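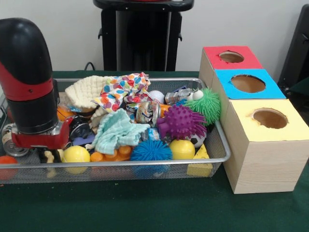

La cesta, hasta arriba de juguetes. El trapo de lunares, encima.

Diario > Cuadernos > Agosto > Lo de la masa madre

Lunes, casi las once de la noche, y yo con harina hasta en las pestañas. Quería acostarme pronto (ja) pero he refrescado la masa a las nueve y me he quedado mirándola como quien mira una lavadora. Es que esta vez creo que sí. La semana pasada saqué del horno tres panes seguidos que parecían suelas de zapato, y ya estaba por volver a la levadura de sobre y no contárselo a Melaniia Koval, que fue la que me regaló el fermento en un bote de mermelada y me pregunta por él como si le hubiera dejado un sobrino en casa.

El cambio ha sido la harina. Se me acabó la de siempre y en la tienda de Plomov, la de la cuesta, solo les quedaba una de centeno que muelen ellos, gordísima, con unos trozos de salvado que crujen. Puse 100 gramos de masa, 100 de harina y el agua a ojo, muy mal hecho, ya lo sé, y a las cuatro horas aquello había levantado la tapa. ¡La tapa! Lo que en julio tardaba el día entero. También es verdad que en la cocina hacía 28 grados y con ese calor fermenta hasta la mesa.
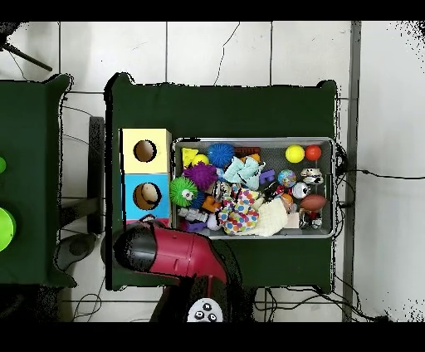

Así que el domingo me animé con un pan grande, de los redondos, con el cestillo enharinado y todo el teatro. Lo dejé en la nevera por la noche, entre el melón y una olla de lentejas, y lo metí al horno a primera hora, antes de que apretara el sol. Le hice el corte con una cuchilla vieja y me salió torcido, más una cicatriz que una espiga. Pero subió -- subió tanto que me puse en cuclillas delante del cristal y no me moví hasta que empezaron a dolerme las rodillas. La miga me quedó un pelín húmeda por abajo. La corteza, una gloria, de esas que siguen crujiendo un rato encima de la rejilla.

Colgué la receta (si a eso se le puede llamar receta) en el blog antes de comer y a media tarde ya tenía respuesta. 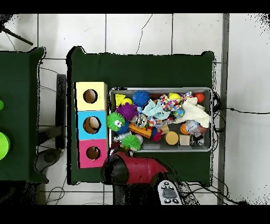
Géza Hegedűs escribió que lo de la miga húmeda es por cortarlo caliente, que el centeno pide esperar hasta el día siguiente y que él lo envuelve en un paño y lo esconde para no caer en la tentación. También que el agua a ojo es de bárbaros, y que con 28 grados debería usarla de la nevera.

Tiene toda la razón y me da una rabia tremenda, porque lo corté a los diez minutos, quemándome los dedos, con la mantequilla ya fuera. ¿Quién aguanta un día entero con ese olor por el pasillo? En fin, mañana lo intento. Compraré un paño de lino, o usaré el mantel feo de las Navidades, que para algo tendrá que servir.

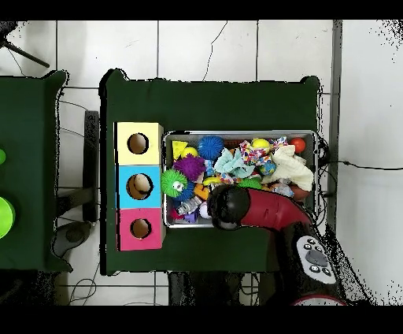

Otra cosa que tengo que resolver es qué hago con lo que sobra cada vez que refresco, que me da pena tirarlo. Hoy he hecho unas tortitas con cebolleta y sal gorda y han volado. El resto está en un bote sin etiqueta al fondo de la nevera, y ya veremos si me acuerdo. Melaniia lo echa en el bizcocho de limón y dice que no se nota, aunque yo el suyo lo recuerdo más bien agrio.

Apunto para mañana: pesar el agua, afilar la cuchilla o comprar otra, pasar por Plomov antes de que cierren y pedir dos kilos de la gorda. Y llamar a Melaniia, que le va a hacer ilusión lo de la tapa. Me voy a la cama, que el despertador está puesto a las seis y media y todavía tengo que fregar el bol.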